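How to Clean Matte Black Fixtures Without Making Them Shiny
By Agata Galli
Vurley Home Notes, August 2018

When we redid the downstairs bathroom I fell hard for matte black. Black faucet, black towel bar, black cabinet pulls, a black frame on the mirror, and then, once I'd gotten going, black switch plates in the hallway too. My sister warned me it would show everything, and I told her that dark colors hide dirt, which is true of winter coats and not at all true of faucets. Two weeks later I had a chalky ring around the spout and a set of perfect thumbprints on every drawer in the room.

I've since made most of the mistakes there are to make, and I'm happy to pass along what works in our house. None of it is hard, and you probably own most of what you need already.

What you'll need

Two soft microfiber cloths, one for washing and one kept dry
Plain dish soap, the clear kind if you can find it
White vinegar
A soft toothbrush (I cut the corner off mine with scissors so I don't mix it up with a real one)
A small bowl of warm water

Please leave the scrubbing powder, the green scouring pads and the melamine sponges in the cupboard. Those sponges feel soft as cake in your hand but they work like very fine sandpaper, and on a matte finish they'll polish a shiny patch right where you rubbed. You can't un-shine it afterward. I have one towel bar with a bright spot the size of a quarter and I look at it every single morning.

The everyday wipe

Stir a few drops of dish soap into the warm water. A few drops really is plenty, and if you see a big head of suds you've used too much and will be rinsing it off until supper. Dip the first cloth, wring it out well, and wipe the piece down with light, straight strokes. Rinse the cloth in clean water and go over it once more.

Then dry it right away with the second cloth. If you only take one thing away from this page, take the drying! Nearly all the gray haze people complain about is minerals left behind when tap water dries on its own. We have very hard water here, and on the days I skip the drying I can see it by dinnertime.

Fingerprints and greasy spots

Kitchen pulls collect cooking grease, and plain water just moves it around. Put one drop of soap straight on the damp cloth, hold it against the spot for a few seconds so the grease softens, and wipe. Do it a second time if you need to before you think about pressing harder. Pressing harder is where the shiny spots come from.

Hand lotion is its own little misery. My hands are dry from December on, and all winter the bathroom drawers wear a smear at exactly hip height. It comes off the same way, only slower.

Water spots and chalky rings

Mix equal parts white vinegar and water. Wet a cloth with it, lay the cloth over the spots, and set a timer for 10 minutes. Check the instructions that came with your fixture first, as some makers don't want any vinegar on their finishes at all, and if yours says so, believe them and stay with soap. Don't put vinegar near marble or limestone either. It will etch the stone, and then you'll have a much bigger project than a faucet.

When the timer goes, lift the cloth, wipe, rinse with plain water and dry. A stubborn ring around the base may want the toothbrush, going gently around and around. I had one that took three tries over three evenings, and I'd still choose that over one evening with a scouring pad.

Edges, corners and screw heads

The flat parts are easy, and it's the edges that give you away. Dust settles along any little bevel, and soap dries in the rim around a screw head and leaves a pale circle. Wrap the dry cloth over your fingertip and run it down each edge in one go, then use the toothbrush, barely damp, around the fasteners. Blot when you're done so water doesn't sit in there.

It helps a great deal to check your work from a low angle. Matte black looks wonderful straight on and tells the truth from underneath, so I crouch down and look up with the overhead light on. The broad faces will turn a soft gray where the light lands, and that's only the finish doing what it does. What you're after are streaks, dots, and any patch that's glossier than what's around it.

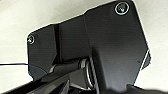 Matte black seen from below: smoky gray on the wide faces, with a thin bright line along the edge.

Should you wax it?

I get asked this a lot, and I'd say no. Waxes and furniture sprays fill in the texture and leave it blotchy, and they grab dust besides. I tried a lemon oil spray on the Bellini pulls in our pantry and they looked gorgeous for an afternoon. By the weekend they had fuzz on them. It took more than 50 swipes with a soapy cloth before they stopped feeling tacky.

Fixing a scratch

For a light scuff, wash and dry it first, because quite often it's something rubbed off onto the black and it will lift. If it's a real scratch showing bright underneath, you can dab in a little matte black touch-up paint with the tip of a toothpick. Test your paint someplace hidden. Blacks are surprisingly different from one another, some leaning brown and some leaning blue, and I own three bottles that don't match a thing in my house.

How often

Faucets get a dry wipe every night while I'm brushing my teeth. Pulls and switch plates get the soapy cloth when I notice them, and the mirror frame gets dusted when company is coming.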